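Speaker notes – Skellari planning stack, talk by Godelieve Verbeke, 1 March 2020

Opening. Say who we are and what Skellari is: a planner, a grasp checker and a simulator front end. The kitchen world is called Eltthorpe. Everything shown is rendered. Leave hardware for questions.

First topic is the wrist view. Most people in the room will have worked with a fixed camera, so spend a minute on how little the wrist view sees at close range.
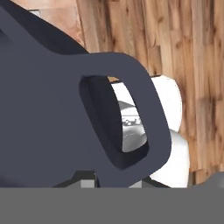

Wrist view in Eltthorpe. Dark gray in front, white object behind.

Make the occlusion point. The segmenter gets the white object in two pieces, one through the opening and one to the right. Tenis, our perception module, used to report two objects. The fix was to keep the object list from the wide view and only let the wrist view update poses, never add entries. It took 12 lines of code and a long argument.

Next, reach over the counter. The planner treats the sink rim, the faucet and the window wall as collision bodies. The basins are modeled as open boxes. Early on we used one convex hull for the whole sink, and no plan into a basin ever came back valid. 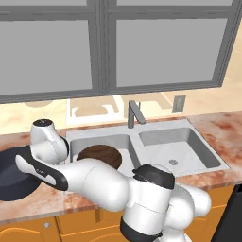
Planning time is the next slide. We ran 953 queries in August with the same start pose and different goals. The limit per query was 400 milliseconds. Of the failures, 28 came from the elbow and the front edge of the counter. Explain that the path cost now includes elbow clearance – people always ask about this, so say it before they do.

Then grasp checking. Postma is the checker. It takes the two fingertip poses, the object mesh and a list of allowed contacts. Go slowly through the allowed contacts part. A handle is a bad shape for a coarse mesh: fill in the hole and the checker rejects every grasp that goes through it. 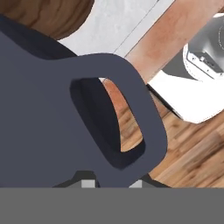 We now keep two meshes per object, a coarse one for arm motion and a fine one for the last part of the approach. Memory went up. Nothing else got worse that we could measure.

Last topic is replay. Each run writes a log of joint states and planner calls, and the front end can load it and render from any camera. Show the command, skip the file format. Mention that random seeds are saved per module. With one shared seed, a change in Tenis would shift the planner's samples too. 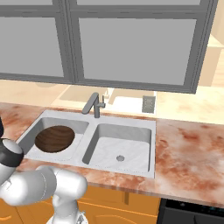 Wide view of the sink, arm at lower left. Wooden disk in the left basin.

Stop here if time is short. If not, do the slide on goal regions for flat round objects in a basin. Open problem: the basin wall blocks most side grasps.

Questions. Repeat each one into the microphone. Leave the link slide up.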